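Print this page | E-mail this page

Skarnard Small Packaging at Home: second progress report

Submitted to Rainer Petersen, Ultine Fund, by Katia Tedesco
27 Nov 2019
Reading time: 7 minutes

1. Period covered

This report covers the work done since the September report. It deals with the home sorting visits, the trays and storage items bought under the grant, the sorting sheet, and spending. The Guerra Street shop is reported on separately and is only mentioned where the two pieces of work overlap.

As you will remember, the grant is for helping households in Skarnard deal with small packaging: the boxes, trays, lids, bags and wrappings that come into a home with something else inside them. Most households have a routine for bottles, tins and newspapers. Small packaging tends to be put down on the nearest surface and left there until somebody needs the surface.

2. Visits

We have now completed 49 home visits. The target for the end of November was 49, so we are where we said we would be. Four visits were put off during October when the van was off the road, and all four have since been done.

A visit takes up to an hour and a half. We ask the household to leave things as they are beforehand, and most do. We sit down with whoever is at home, go over the sheet, and then sort whatever has collected in the room they use most. In the first report I said that we expected this to be the kitchen. It has more often been the living room. Parcels are opened there, small things are unpacked in front of the television, and the packaging stays on the table or goes behind a chair. We have therefore stopped asking people to bring things through to the kitchen and now work wherever the packaging is.

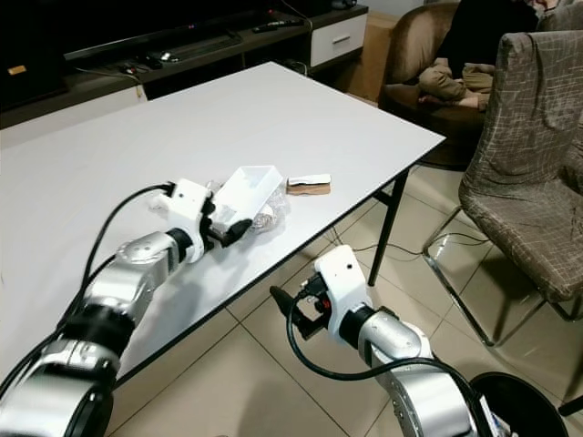

Working in the living room has changed the order of the visit. We used to begin with the bin and ask what should not have been in it. People found this uncomfortable, and it took up the first twenty minutes. We now begin with whatever is on the table. Each item is emptied, anything wrapped round it is taken off, and it goes to one of four places: kept and used, kept for the shop, recycled, or thrown away. The bin is looked at last and only if the household is happy for us to do so.

We also learned to leave the room alone otherwise. On two early visits we moved furniture to make space and it was not welcome. A person who wants to stay in their armchair while the table is sorted should be able to, and can still say what is to be kept. Several older residents have preferred this and have taken a full part without getting up.

3. What we are finding

The sheet asks the household to name the item that gives them the most trouble. The answers fall into a few groups.

Clear plastic bags come up more than anything else. These are the thin bags that new goods are packed in. They are too light to feel worth dealing with and they get pushed inside other things, which then go into the wrong place. The council collection does not take them. The Guerra Street shop will take clean ones and sends them on in bulk.

Small rigid boxes and trays come second. People are reluctant to throw them away, and with reason, as many are well made. The difficulty is that they are kept in numbers nobody has a use for. We suggest keeping the ones that have been given a job by the end of the visit, such as holding remote controls, batteries, keys or sewing things. The rest go to the shop or to recycling.

Cardboard boxes are less of a problem than we expected. They are large enough to be in the way, so they are usually flattened sooner or later. Where they do stay, it is often beside a cabinet or in the hall with other things put inside them, and by then they are really storage. We leave those alone unless asked.

Mixed items are the slowest to deal with. A box with a card insert, a window and a sticker over the join can take a minute or more to take apart, and not everyone has the hands for it. We have put this down as a problem without a good answer so far.

4. The sorting sheet

The first version of the sheet was two sides of small print and was hardly used after we left. On return visits we found it under other papers, or could not find it at all. The new version is one side, in large type, and has four headings with a few words under each. We had 499 printed at the Sanerer print room and have given out a little under half.

The wording that caused the most confusion was "loose fill and void material". It now says "paper and tissue used for stuffing". The phrase "rigid thermoformed container" has also gone.

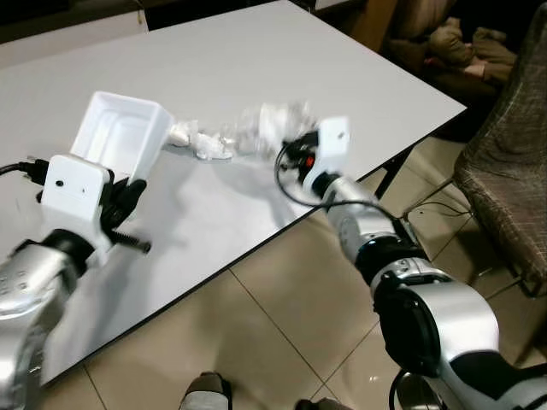
The instruction to empty everything before deciding on it has been moved to the top of the new sheet. It was previously fifth, and households were sorting boxes with the contents still in them. The usual case is a small one. An open white container is lifted off the table and tipped up, and there is a crumpled clear bag on the tabletop with a couple of little white wads of tissue or paper next to it. That makes three sorts of material in a space no bigger than a dinner plate, and each has its own line on the sheet. The container can be kept or passed on. The bag goes in the shop sack if it is clean. Small wads like those are put in the general bin, as the sorting line at the depot cannot pick up anything that size, and we have told households not to spend time on them.

I would like to add one more line to the sheet about labels. We are asked on most visits whether a box with a paper label still on it can be recycled. It can, and saying so in print would save the question. I will send you the wording before the next print run.

5. Trays and sacks

We bought 99 shop sacks and a first batch of lidded crates. The sacks have been a success. They hang on a door handle, they fold away, and people bring them to the shop when full without being reminded.

The crates have done less well. They are too deep for a living room and were mostly put in a shed or under the stairs, where they were forgotten. I propose that we do not buy the second batch. A shallow tray on a shelf does the same work, and in most homes one can be found among the packaging already there. If you agree, I should like to move the money set aside for crates to a second order of sacks.

6. Return visits

Return visits are made six weeks after the first. We have done enough of them to see a pattern but not enough to report figures with confidence, and I would rather leave the figures to the final report.

The table or surface that was sorted is usually in better order than before. Other surfaces in the same home are mostly unchanged. Households where two people were present at the first visit have kept the routine going better than those where only one was. We now ask when booking whether anybody else can be in, although we do not insist on it.

Two households asked not to have a return visit. Both had found the first one useful, but felt that once was enough.

7. Spending

Spending is within budget. The van repair was not planned for and came to £499, which has been met from the travel line. This leaves the travel line short for the spring, and I expect to ask for a small transfer from printing. Printing has cost less than we allowed now that the sheet is one side.

Staff hours are as agreed. The second visitor started in October and has now been out on her own.

8. Next period

The next round of visits is in the Guerra Street flats. The living rooms there are small and several have only a folding table, so we will try the visit with a cloth laid on the floor for those who are able to manage it, and a tray on the lap for those who are not.

We will also try a short version of the visit lasting half an hour. It will cover one surface only and will not include the bin. Some people on the waiting list have told us that they would take a short visit and would not take the long one.

I need a decision from you on two points before the end of December: the change from crates to sacks, and the extra line on the sheet.

Katia Tedesco
Skarnard Small Packaging at Home

Print this page | E-mail this page

Comments (4)

R. Petersen
Thank you, Katia. Please go ahead with the sacks. On the sheet, I'd like to see the labels line in place first, but I have no objection in principle. Could the final report separate the return visits by size of household?

Margit L.
We had our visit in October and the sack is on its second trip to the shop. My question is about the clear bags with a zip strip along the top. The sheet doesn't mention them. Do they go in with the others or not?

Katia Tedesco
Margit, yes, they go in with the others, but please cut the strip off first. Rainer, I can do that by household size.

Dunstan
Sorry to see the crates go. Mine has all the Christmas lights in it.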